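Setting a table for soup

I own one tablecloth. It is white, it came from my aunt Kirsty MacLeish, and it has been in a drawer since she gave it to me with the words "for when you have people." I now have people. Four of them are coming on a Saturday in June, and I've decided to practice.

Practice, because the last dinner I gave ended with Hamish Dow eating chowder out of a measuring cup. He was very nice about it. He has also brought it up at every gathering since, including a funeral.

So this time there's a plan, and the plan starts with the tray. I wanted something that would carry a whole place setting from the kitchen in one trip, and I ended up with a plain beige one, shallow, rounded corners, a bit of a rim. It cost 15 dollars at Saltine, the shop by the bus station that sells two kinds of tray and 500 kinds of candle. The color is what my mother would call "oatmeal" and I would call "dentist."
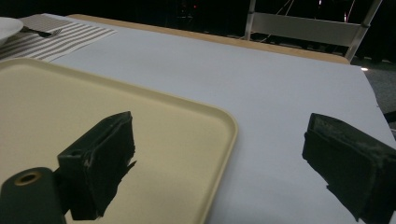
The plate question

Ayana Belay says soup goes in bowls. Ayana is wrong, but she's bringing dessert, so I've kept this to myself until now. I like a rimmed soup plate: a deep well in the middle and a wide flat edge where you can park your bread and pretend you have manners. Mine are white, with fine ridges running around the rim. The ridges look great and hold on to dried lentil like it's a family heirloom. Soak them right away. I say this as someone who never has.

The placemats are striped, gray and white, and woven. I bought them thinking the stripes would help me line things up. What they do is show everyone exactly how far off you are. A plain mat forgives a crooked knife. Also, the edge has started to fray a little, which I'm choosing to call fringe.

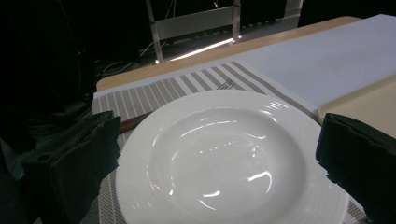 The good soup plate, empty and waiting.

Then there's the cutlery. I went looking for the rules and found a forum thread with 900 replies, most of them from two people who should probably meet in person and settle it. Fork on the left, knife on the right, blade toward the plate. Fine. But I've always liked the look of cutlery laid crosswise, the knife below the plate and the fork above it, and it's my table.

Ross Purves pointed out over the phone that none of this includes a spoon. For soup. I told him the spoons were coming later, and then I went and checked that I had spoons. I have three. There will be five of us.
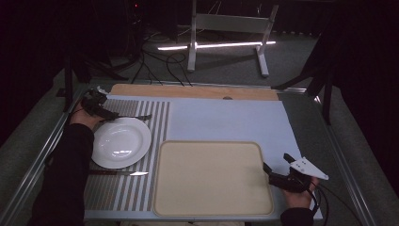
Knife below, fork above, tray standing by. Spoons to follow.

I've left the tray next to the mat for now, partly for the bread and partly to cover the place where the tablecloth won't iron flat. If anyone knows where to get two soup spoons that don't look like they came from a different century than the others, I'm listening — Hamish, you don't get a vote.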